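搜索手册内容 请输入关键词 搜索

第2章 台面收纳:双盒摆放

适用:Munero 系列半透明收纳盒(浅茶色、深灰色),白色平台面。
修订:2022年5月18日

本章只讲两个盒子怎么放、怎么分、怎么日常整理。抽屉和柜内收纳见后面章节,别在这里找。

2.1 开始之前

先清台面。全部拿走,包括平时觉得“反正就放一会儿”的东西。

需要:
收纳盒两只,一浅一深
干软布两块
中性清洁剂,稀释后用
可移除标签纸
卷尺或直尺

盒子外面的保护膜撕干净再量尺寸。膜边翘着,量出来会偏。

注意:台面没擦干不要放盒子。水汽闷在盒底,白色台面容易留一圈印子,浅色的看不出,深灰那只拿开以后特别明显。

2.2 确定位置

1. 站到平时干活的那一侧。坐着用就坐下来量,站着坐着差很多。

2. 找台面中间偏近的位置,手肘不用完全伸直能碰到盒子内侧最远的角。够不到就往回挪。

3. 两盒并排,长边对长边。浅茶色放常用的,深灰色放不常用或者怕光的。左右顺序按自己习惯手定,右手的人一般浅色在左、深色在右,拿深盒里的东西时不挡浅盒。左撇子可以反过来,也可以不反,试两天再定。

4. 盒子前沿对齐。后沿不齐没关系,前沿不齐看着乱,擦台面也费劲。

5. 盒前留出一块空台面,至少能放下一只手掌加一样正在整理的物品。这块叫“过渡区”,后面几步都要用到。

6. 两盒之间留一条缝,够布角伸进去就行。贴死了容易积灰,挪一只另一只跟着走。

注意:盒子不要压在台面前沿上。袖子一带就下去了。

摆好后退一步,从上往下看一遍。歪的话从上面看最清楚,平视基本看不出来。
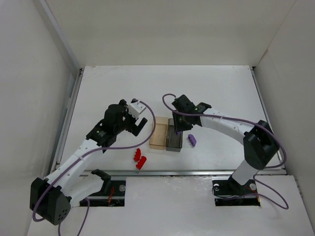

图2-1 浅茶色盒与深灰色盒并排放置(俯视)

位置定了以后,用铅笔在盒子两个前角的台面上轻轻点一下,做记号。一周内不再动的话就擦掉铅笔印,换小块可移除标签贴在盒底对应处。不要用记号笔,白台面擦不掉。

2.3 分类放入

1. 把要收的东西全倒在过渡区,放不下就分批。不要直接往盒里塞,塞完再理等于没理。

2. 拿起一样,先问这周用没用过。用过,浅盒。没用过,先放一边。

3. 一边那堆里,挑出今年10月之前肯定要用的,放深盒。剩下的不进盒,另找地方,或者处理掉。

4. 重的先放,贴盒底,靠中间。轻的、薄的竖着放在边上。

5. 小件(夹子、橡皮筋、螺丝一类)先装小袋再放进去。散放的话半透明盒壁看进去就是一团,找起来反而慢。

6. 放到盒深的75%左右停手。再多就要翻,一翻就乱。

注意:带尖的东西尖头朝下,或者套上护套。尤其深盒,从侧面看不太清里面,伸手之前先从上面看一眼。

提示:拿东西尽量从正上方垂直取放,别斜着往外掏。斜着掏会带出旁边的,还容易刮花盒口。

2.4 贴标签

浅盒可贴可不贴,本来就能看个大概。深盒建议贴。

1. 标签贴在正面右上角,离盒口留一指宽。
2. 字写大。写类别,不要写清单,清单三天就过时了。
3. 换内容就换标签,旧的撕掉,不要叠着贴在上面。

胶痕用温水浸软布敷一会儿再擦。不要用酒精和含溶剂的清洁剂,盒壁会发雾,发雾之后就恢复不了了。

2.5 日常整理

每天:过渡区清空,该进盒的进盒。一般两分钟以内。
每周:两只盒子都拿起来,擦台面,擦盒底,按记号放回。
每季:两盒都倒空,重走一遍2.3。深盒里一直没动过的东西这时候处理掉。

注意:搬盒子用两只手,托底,不要捏住盒口一边提。装满的时候盒口受力会变形,以后就放不平正了。

2.6 常见问题

盒子老是滑动
盒底和台面都擦一遍,多半是有灰。还滑就在四角贴薄防滑垫,Grorine 的圆形小垫可以用,厚的不行,垫高了会晃。

浅盒总是满,深盒总是空
分类标准太松了。回到2.3第2步,“这周用过”改成“最近两天用过”。

两只盒子不够
先别加。先倒空一次看看。确实不够再加第三只,放后排,不要放到过渡区里。

盒壁发花,有细痕
干布擦灰会磨出细痕,先用湿布带掉浮灰在擦。已经有的细痕不影响使用。

颜色想换
盒子可以单买,浅茶和深灰外形尺寸相同,记号不用重做。订货时注明货号2,721,替换件由 Teixeira 仓发出,到货后先检查盒口有没有磕角,有问题保留包装,16天内联系。

下一章:抽屉隔板安装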